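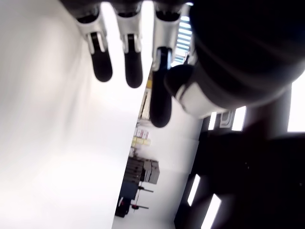

Why did Drullell shares fall after the company beat its own sales forecast?
The market had priced in a larger buyback, and the board approved only $45 million for the coming year.

Print this article | E-mail this article

Search quotes, news Go

Drullell Holds Dividend, Trims Buyback

Drullell, the specialty coatings maker, reported third-quarter revenue of $204 million, above the upper end of the range it gave in the summer. Operating margin was little changed. Shares opened lower and had lost around 2% by noon.

The new repurchase authorization replaces one that expired in October. It has no fixed schedule, and purchases may be made on the open market or in private transactions. The quarterly dividend stays at its present level.

Chief Financial Officer Réka Dudás told analysts on the morning call that cash would go first to the term loan taken out for the purchase of Balogh, a resin supplier. "We want the loan paid down before we return more capital," she said. Interest on the loan floats, and the company has not hedged it.

Balogh contributed to results for the full quarter for the first time. Excluding it, sales volume was flat and average selling prices rose slightly. Raw material costs were lower than in the prior quarter, but freight offset most of the gain.

Management left full-year guidance for earnings per share unchanged. It raised its estimate for capital spending to cover two new mixing lines at the Rondale plant. Depreciation on the lines will begin when they enter service, and the company gave no start date.

Related news
Vostis Prices Senior Notes
Balogh Deal Closes After Review
Rondale Plant Permit Approved
Coatings Makers: Third-Quarter Calendar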